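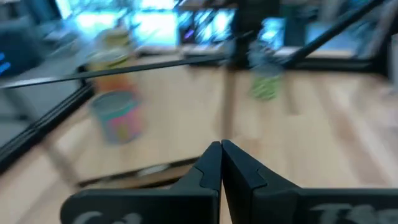
Opening. Thank them for having me back. Tonight is the new Radonjić docu-series and how a rapper's label ended up making television. Start with the deal. Gruldale signed him in March on the strength of one mixtape, and the show was already in the contract. Explain what a docu-series asks of an artist: cameras in the studio, cameras at home, cameras at his mother's. Two sides have to close on the same point at the same moment, like the two black fingers on the slide with their tips pressed together. The single and the first episode were planned that way. Pause here.

Next, the numbers. The first listening party had 900 people on the list. The mixtape sold 3,141 copies in its first week and 2,849 in its second. Say that this is a small drop for a new name. Don't read out the chart positions, they are on the handout.
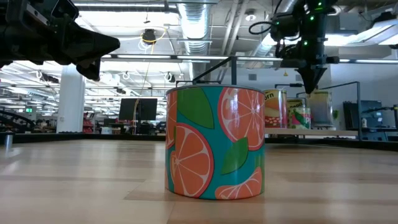
Then the show itself. Season one is 6 episodes. Vovard is producing and has final cut, which the fans didn't like when it came out. Play the trailer, sound up. If the trailer won't load, go straight to the radio clip.

Talk about the guest verse on "Dillel." It was recorded before the cameras arrived, so the studio session in episode two is a second take done for the show. Some reviewers minded. I didn't, but say why they did.

Last part is what other labels are doing. Keep it short. Mention that Gruldale has asked for a second season and Vovard hasn't answered.

Questions until 9. Repeat each one into the mic before answering.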